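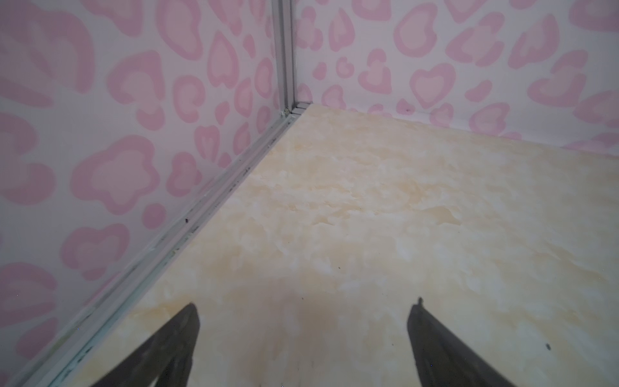
Section 4. Setting Up a Practice Booth and Running Your First Fruit Round

By now your team has finished Section 3, which means both arms power up, home themselves and answer to the controllers. Great! This is the part everyone joins the club for. By the end of the section you'll have a booth ready for practice, two wrist cameras you can trust, and a first set of recorded runs to show the rest of the Flornano Robot Club on Tuesday.

Plan on one full meeting. Work in pairs, one person driving and one person on the stop button, and trade places after every few runs. Driving is more fun, but you learn a surprising amount from the stop button chair.

4.1 Before you start

You will need:

- A booth with its walls and corner trim in place
- Both arms, clamped and homed (Section 3.6)
- The fruit kit and its bowl
- A soft brush and a dry cloth
- The team notebook and a pencil that works

CAUTION: Tie back long hair and take off lanyards and dangly bracelets before the arms have power. Club badges go in a pocket, please.

CAUTION: Hands stay out of the booth whenever the green light on the power box is on. If you need to move a piece of fruit, call "hands in," wait for your partner to press stop, then reach.

4.2 Prepare the booth

1. Press stop and check that the green light is off.

2. Brush the surface from the back wall toward the open front. Go gently around the base of the corner trim, where bits of white grit like to settle.

3. Run the brush along the grooves in the aluminum rail. Grit in the grooves won't hurt the arms, but it does get kicked out onto the surface when somebody bumps the booth.

4. Wipe down with the dry cloth. No sprays! The printed wall covering smears if it gets wet, and Győző Pálfi spent an entire Saturday putting ours up.

5. Push lightly on each wall. If one moves, tighten the trim screws a quarter turn and try again.

NOTE: New members always ask about the pink leopard spots. Our first booth had plain white walls, and in the camera view it was hard to judge how close you were to the back. With a busy print you get a real sense of motion as the arm travels. Pick any print your team likes, as long as it's matte and doesn't match your fruit. The Andreadis school team went with bananas on theirs and regretted it by the second round.

4.3 Check the wrist cameras

Do this for the left arm first, then repeat everything for the right.

1. Open the Tedora viewer and choose the arm from the drop-down list. The picture should come up in a couple of seconds.

2. Open the gripper all the way. Both fingers should rise from the bottom of the picture, with clear space between them. If you see only one finger, the camera bracket has twisted. Loosen the two bracket screws, straighten it by hand and tighten again.

3. Drive the arm slowly toward a back corner and stop well short of the wall. Look for the metal trim and the line where the walls meet the surface. You want both sharp enough to follow with your eye.

4. Notice how the pattern bends and swells near the edge of the picture. That's the wide lens doing its job, and it's completely normal. Judge distances from the middle of the picture and you'll be fine.

5. Close the gripper and open it again while watching the tips. They should move together. If one lags behind, go back to Section 3.4 and redo the finger alignment.

6. Write the arm, the camera and your initials in the notebook.

NOTE: A soft shadow between the fingers is useful! Watch it as you lower the arm. Once you get a feel for how it changes on the way down, you can land a grip without looking up from the screen. Noémi Nyitrai teaches this trick at the May workshop, and it's worth coming for that alone.

4.4 Set the speed

1. In the viewer, open Settings, then Motion.

2. Set top speed to 20 percent for both arms. Leave it there for the whole first meeting, even if it feels slow.

3. Set the grip limit to 30 percent. The fruit in the kit is light and doesn't need squeezing.

4. Set the recording limit to 900 frames per run. Recording stops by itself when it gets there, and a run that needs more is one you'll want to start over anyway.

5. Press Save. The settings don't stick until you do. (Yes, this catches every team once.)

4.5 Load the fruit

1. Press stop. Call "hands in."

2. Set the bowl on the right side of the surface, leaving room for a gripper to come at it from either side.

3. Put the fruit for your round in the bowl. For a sorting round, mix the red and the dark green together. Let them touch; picking one out of a cluster is the whole challenge.

4. Move the arms to their ready positions. The right arm waits just beside the bowl and the left arm looks across from the front.
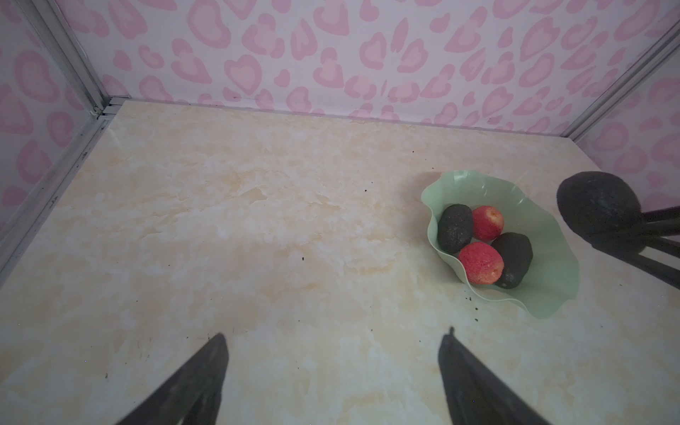 5. Call "hands out," step back from the booth, and let your partner release the stop.

The dark, speckled fruit is the harder of the two. It's oval, so a grip across the long side tends to roll it, while a grip across the narrow side usually holds. The round red fruit forgives almost any angle, which makes it a good first pick for a nervous driver.

CAUTION: The bowl has a wavy rim, and a fingertip can catch on it. Always lift straight up until the fingers are clear before you move sideways. If you do catch the rim, stop, open the gripper and back out slowly the way you came.

4.6 Run your first round

1. The driver says which fruit they're going for, out loud, before touching the controller. It sounds silly for the first two runs and then becomes a habit you'll be glad to have at a competition.

2. Press Record.

3. Bring one arm over the bowl with its gripper fully open. Keep the other arm still.

4. Line the fingers up on either side of the fruit and lower slowly.

5. Close the gripper until the grip bar in the viewer turns blue, then wait a beat.

6. Lift, move clear of the bowl, and set the fruit down on the open surface. Set it down, don't drop it! Dropped fruit bounces under the other arm with amazing accuracy.

7. Open the gripper, raise the arm and press Record again to finish.

8. Save the run with the arm, the fruit and "good" or "redo" in the name.

Our first-year team saved 44 runs in one meeting last spring, and half of them were marked redo. That is a perfectly good result. Redo runs show you where your line-up is drifting, and Busisiwe Shezi likes to play a few on the big screen so that everybody can pick up ideas.

4.7 When something goes wrong

The picture freezes. Close the viewer, unplug the camera cable at the hub, plug it back in and reopen the viewer. Don't unplug at the wrist end.

The fruit slides out of the grip. Check the fingertips for dust and wipe them with the dry cloth. If it still slides, raise the grip limit one step and try again.

The two arms get close enough to touch. Press stop first and talk about it second. Move them apart by hand with the power off, left arm first, and home both before the next run.

The bowl creeps across the surface. Put a square of Brimer grip mat under it. There's a roll in the top drawer with the hex keys.

The gripper hums while holding. Open it and set the fruit down. If it hums with nothing in it, stop for the day and leave a note for Bello Abubakar, who looks after the motors.

4.8 Packing up

1. Park both arms, press stop and switch off the power box.

2. Return the fruit and the bowl to the kit.

3. Copy your runs to the club drive, into the folder with your team's name. Check that the last one opens.

4. Brush the booth so the next team can get right to it.

Nice work! Section 5 moves on to passing a fruit from one arm to the other in mid-air, so look over your best runs before then and decide who wants to drive which arm.

Related sections
Section 3: Clamping, Powering and Homing the Arms
Section 5: Two-Arm Handoffs
Section 6: Competition Rounds and Scoring
Appendix B: Spare Parts and Where We Keep Them
Recently updated: Building a Booth From Scratch, by Szabolcs Rácz

Get the Flornano Robot Club newsletter: build nights, workshop sign-ups and new manual sections. Enter your email to subscribe. Unsubscribe whenever you like.

Contact the club | © Flornano Robot Club | Back to top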